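Print | E-mail | Share (16)

Storing a bamboo board and chopsticks on an open work surface

Posted by hardale_kitchen, 2018-09-19

I keep a bamboo cutting board, chopsticks and a plastic bin out on one table. The board has started to cup along its length, nearly 5 mm at the worst point. It is washed by hand and left flat to dry. Two things to settle: is the flat drying the cause, and should the chopsticks go in a tray or stand upright in a cup? 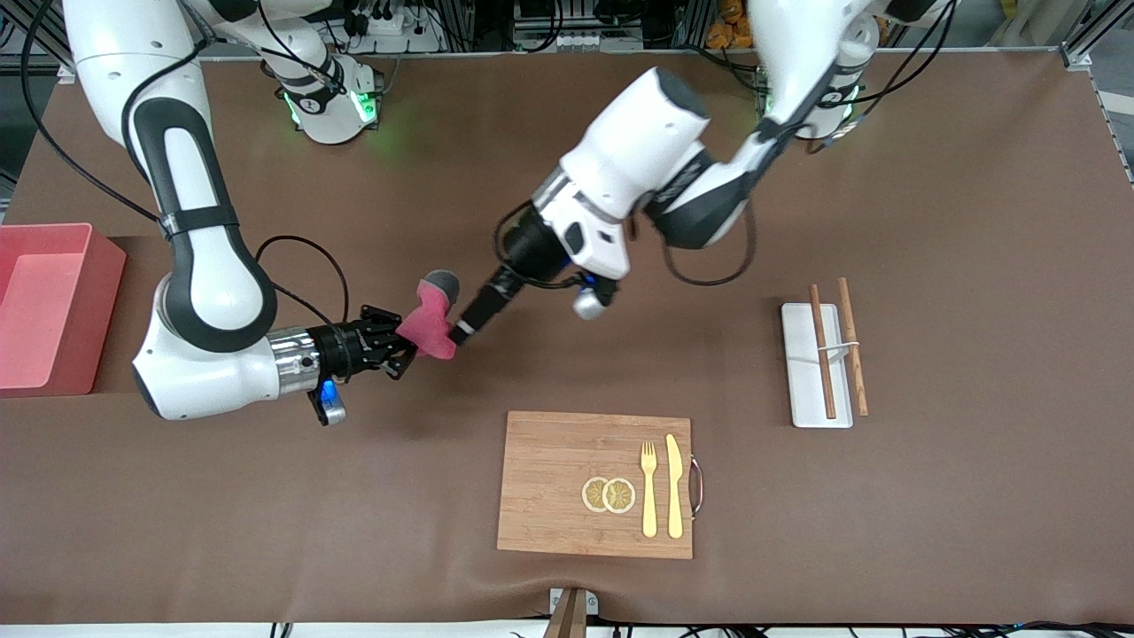

Board, bin, and chopsticks in the white tray.

The table is wiped down every evening. I have mineral oil on hand but have not used it since July. The board is 300 mm wide.

cekia

Flat drying is the usual cause. The lower face holds moisture while the upper face loses it, and the upper face shrinks first. Stand the board on its long edge with air on both sides. To correct the cup, dampen the concave face with a cloth, lay that face down on a towel, put an even weight on top and check it after 4 hours. Repeat if needed. When it is level and fully dry, oil both faces and all edges. Oiling one face only will bring the cup back.

Wooden chopsticks can stay in a tray if they go in dry. Spread them out in a single layer. A cup is fine too, tips up, but water collects at the bottom and the thick ends darken.

yazdani_home

Mine warped and I just flipped it over. It sort of went back. I use a Vakport rack now.

Helpful: 16 | Not helpful: 4

Comments

oldbench: Do not put bamboo in the dishwasher. The glue lines open.

hardale_kitchen: It has never been in one. Trying the towel method tonight.

tray_user: Line the tray with a folded paper towel and change it weekly.

pgk: Would food-grade walnut oil work in place of mineral oil?

cekia: It works, but it takes longer to cure. Keep it away from anyone with a nut allergy.

Print this page | E-mail this page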